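Skukero 11 Home EV Charger
Wall mount or pedestal. Updated 3/17/24

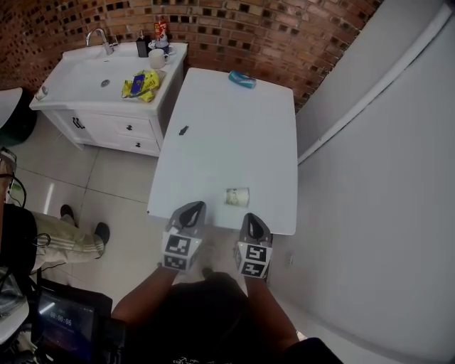
What you get
Wall unit, 11 kW, with the cable already attached. Mounting plate, four screws, drill template (printed on the inside of the box lid, dont throw the lid out). Two RFID cards. Quick start sheet. Full manual is a download only, sorry.

Pedestal not included. See Options.

Who it's for
Anyone with a driveway or garage and a car that sits overnight. Fits most of the electric cars sold here in the last few years. If your car has a different inlet you'll need an adapter, and we'd rather you buy the one from your car maker than a cheap one off the internet.

Not for apartments with shared parking. We have the Hoto line for that, it does billing per user. Ask.

Specs, short version
Output: up to 11 kW, can be turned down in the app
Circuit: dedicated, hardwired only, no plug version
Connection: Wi-Fi, or the cards if your Wi-Fi doesn't reach the garage
Housing: rated for outdoor use
Color: dark gray. White is discontinued, please stop asking Lindiwe

Charging on cheap rates
Set a start time and an end time in the app and thats it. It will hold the schedule if the Wi-Fi drops. If your utility changes its off-peak hours you have to change them yourself, the charger does not know. Summer and winter rates are different in a lot of places, check your bill.

Solar mode: needs the Mornetti meter clamp, sold separately. With the clamp it follows your spare solar and slows down when a cloud comes over. Some cars don't like being started and stopped a lot. There is a setting for minimum charge, turn it on if yours throws an error.

Options
Mornetti meter clamp: $119
Pedestal, single: $257
Pedestal, double: $300 (takes two units back to back, you buy both units)
Cable hook: free with any pedestal, ask at checkout or it won't get added

Installation
Licensed electrician. Not you, not your brother in law. Warranty is void otherwise and we do check the install form.

We work with Ahmadpour Electric for local jobs. They do a site visit first and look at your panel. Older houses sometimes need a load management setup or a panel upgrade and that is a seperate quote, not ours. Outside their area use anyone licensed, send us the form after.

Permit: depends on your town. Your electrician pulls it.

Known issues
App logs you out after an update. Log back in, schedule is still there.
Light stays orange after a power cut: switch off at the breaker, wait a minute, back on.
Older units shipped before September need a firmware update before solar mode shows up in the menu. Do it on Wi-Fi, close to the charger.

Shipping and returns
Ships from our own stock. Returns ok if it hasn't been wired in. Once wired, warranty only.

Questions
Sales and orders: Lindiwe Jacobs
Tech stuff, error codes, rebate paperwork: Vusumuzi Mofokeng. Have your serial number ready, it's on the right side of the unit near the bottom.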